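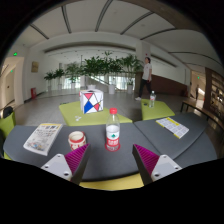 Flisness low tables for lobbies and waiting halls

The Flisness is a low table for large rooms where people sit down for a short time, drink some water, read a brochure and go on. We make it at Feltuvine in two models, the single table and the wide curved table. Many customers order both and put the single tables in front of the curved one.

Colors

The single table comes in lime green and in white. The curved table comes in dark gray only. We are often asked for a curved table in green, but on such a wide top the color becomes too strong, and we decided to keep it gray. If your hall has many plants or a lot of daylight, the lime green looks fresh and not so sharp as on a computer screen. Please ask for a color sample before you order. It is free and you may keep it.

What to put on it

The top is made for small daily things: a box of tissues, cups, water bottles, open booklets. An A4 brochure can lie open on the curved table and there is still place for a drink next to it. Please do not use the tables as a seat or a step.

A bottle of water for each guest is a kind habit, and many reception teams ask us if the bottles will leave rings. The surface can be wiped with a soft cloth and a little mild soap. For dried coffee, leave the damp cloth on the spot for 4 minutes and then wipe again. Do not use powder cleaners, they make the surface dull.

Chairs and spacing

The tables go well with our Tretside seat, which you can order in yellow-green. Leave enough space behind each table so that a person can walk past with a bag. Binta Nwosu from our planning desk can look at your floor plan and suggest a layout. Send it as a PDF, a drawing by hand is also fine.

Ordering

Item number for the single table: 214
Item number for the curved table: 400
Delivery: in parts, with tools in the box

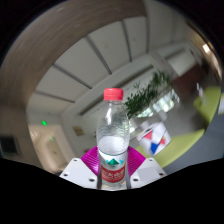
For conferences and open days we also rent the tables, from one day up to one month. The rental stock is limited to some 200 single tables and in December it is usually all reserved, so please write early. Rental tables are cleaned before each delivery.

Questions about rental go to Tsz-kin Lam, and questions about spare feet and tops go to our partner Hsieh. The phone is answered until 4 in the afternoon.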